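Wed 25 June – garment folding bench, knit samples

Carried on from the May notes on hem handling. Working set is the red knit, the black piece and the beige piece. Nadhirah wants a fold procedure that starts from a heap, so nothing gets smoothed out or hung up first.

Starting point for each fold is a hem corner. On knits this is the only place with enough body to hold a shape when lifted. The panel stretches on the bias and gives a different outline every time. Woven pieces are more forgiving and can wait.

Settings carried over:

- target folded length 320 mm
- 5 folds per garment, then change garment
- rest 25 s between folds, cloth left as it lies

Order is red first, then beige, then black. Black goes last on Rodel's advice – the seams are hard to read against the panel and the edge gets mistaken for a crease. Beige tends to roll at the hem and should be opened by hand if the roll goes past one full turn.

Hem on the red is turned over, with overlock inside the turn and a separate line of straight stitching farther in. Use the straight stitching as the alignment reference. The outer edge is too soft and rounded to measure from.

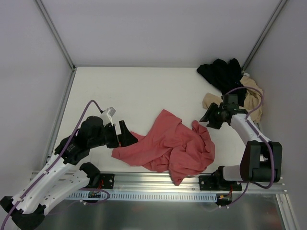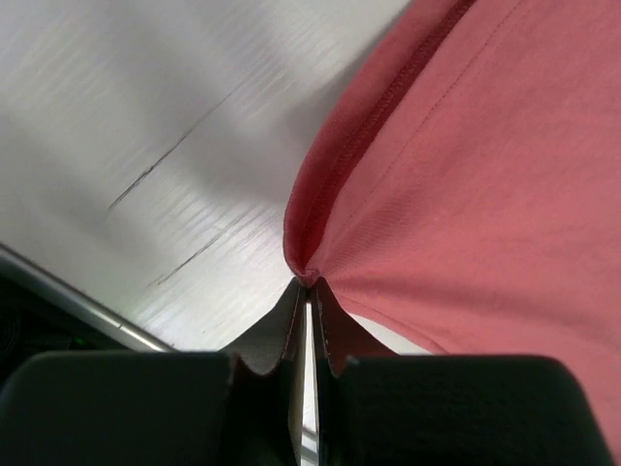 Measure along the stitch line, cloth flat, no tension. Record to the nearest 5 mm; anything finer is noise on this knit.

Open items:

- Delacroix swatches not logged yet. Rodel has the bag.
- Ask Nadhirah whether a sleeve left inside the body counts as a failed fold or a separate class. I have been marking it separate.
- Steel rule goes back to the Bemero drawer. Use the 900 mm one for full-length pieces.

Beige next, same settings.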